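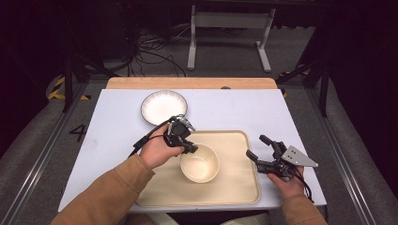 연구노트 > 현장 갤러리 > 손으로 가르치기

2020년 6월 5일 | 글·사진 Kivix 시연팀

로봇에게 일을 가르치는 방법은 여러 가지지만, 저희 팀이 요즘 제일 재미있어하는 건 사람이 그리퍼를 직접 쥐고 해 보이는 방식입니다. 조이스틱도 없고 티칭 펜던트도 없어요. 양손에 하나씩 검은 그리퍼를 들고, 평소 부엌에서 하던 일을 그대로 하면 됩니다(그게 생각보다 훨씬 어렵습니다!). 이번에 고른 과제는 그릇 옮기기예요. 베이지색 쟁반 위의 속 깊은 크림색 그릇을 테두리가 짙은 둥근 접시 위에 얹는 동작이고, 보드에는 큼지막하게 4라고 써 두었습니다. 접시가 숫자 바로 옆에 놓이는 배치라 왼팔은 짧게, 오른팔은 길게 움직이게 됩니다. Birkmont 작업실에 며칠 눌러앉아 시연을 모으면서 고른 장면들을 올립니다.

처음 쥐어 본 사람은 다들 손목부터 굳습니다. 내 손가락 끝이 갑자기 한 뼘쯤 길어진 느낌이랄까요. 그런데 연습 삼아 3분만 움직여 보면 신기하게 몸이 적응해요. 그때부터는 도구가 사라지고 그릇만 보이기 시작합니다. 저는 그 순간이 정말 좋습니다. 조종기로 원격 조작을 할 때도 비슷한 순간이 오긴 하는데, 저는 훨씬 오래 걸렸어요. 화면과 팔 사이에 살짝 밀리는 감각이 있어서 자꾸 멈칫하게 되거든요.

이번 과제에서 가장 오래 이야기한 건 그릇을 어디로 잡느냐였습니다. 바깥에서 감싸듯 잡으면 안정적일 것 같지만, 유약을 바른 둥근 면은 미끄럽고 손가락도 넉넉히 벌어져야 합니다. 테두리를 위에서 집는 쪽은 정확히 맞춰 들어가야 하는 대신 내려놓을 때 자세가 깔끔해요.
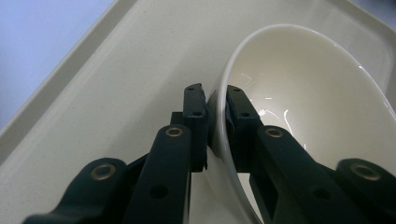 그래서 결국 테두리 집기로 통일했습니다. 한쪽 손가락은 안으로, 다른 쪽은 밖으로. 힘은 살짝만 줍니다. 꽉 쥐면 그릇이 손가락 사이에서 돌아가 버리고, 사람은 그걸 무의식중에 손목으로 보정하는데, 그 보정까지 고스란히 기록에 남습니다. 로봇 입장에서는 꼭 배워야 할 좋은 버릇인지 버려야 할 나쁜 버릇인지 알 길이 없지요. 저희는 당분간 지우지 않고 두기로 했어요. 사람이 실수를 수습하는 방식이야말로 손으로 보여 주는 시연의 제일 맛있는 부분이라고 생각해서요.

기록 정리는 Chow로 합니다. 양손 궤적과 손가락 벌어짐을 한 줄에 맞춰 보여 주는 저희 내부 도구인데, 시연을 마치고 바로 돌려 보면 방금 내가 어디서 망설였는지가 민망할 만큼 잘 보입니다. 목표는 시연 900회, 한 사람이 100회씩입니다. 많아 보이지만 막상 해 보면 리듬이 붙어서 금방이에요.
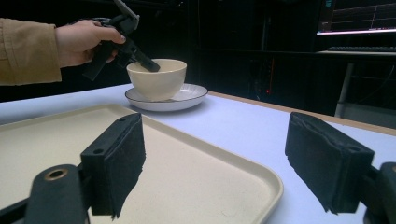
내려놓기는 집기보다 더 많은 걸 가르쳐 줍니다. 빈자리에 툭 놓는 것과 정해진 받침 위에 맞춰 놓는 건 전혀 다른 동작이고, 손을 빼는 마지막 순간까지가 다 시연이거든요. 여기서는 접시가 그릇보다 넓어서 조금 비켜나도 괜찮은 편입니다. 오히려 까다로운 건 손가락 끝이에요. 끝이 테두리를 넘어 그릇 안쪽에 들어가 있으면, 팔을 옆으로 빼는 순간 그릇이 따라옵니다. 먼저 벌리고, 위로 곧게 올리고, 그다음에 물러나기. 말로 하면 쉽지만 두 번째 손까지 같이 쓰다 보면 순서가 꼭 한 번은 꼬입니다. 반대쪽 그리퍼는 이렇게 활짝 벌린 채 쟁반 위에서 기다리게 하는 자세가 저는 제일 편했어요.

8월에는 같은 그릇과 쟁반을 가지고 Alcombe 과제로 넘어갑니다. 이번에는 원격 조작 시연을 나란히 모아서, 같은 동작이 방식에 따라 얼마나 달라지는지 궤적을 겹쳐 볼 생각이에요. 벌써 손이 근질근질합니다. 새 장면이 모이는 대로 이 갤러리에 이어 붙이겠습니다.

문의: Kivix 시연팀 | © 2020 Kivix | 맨 위로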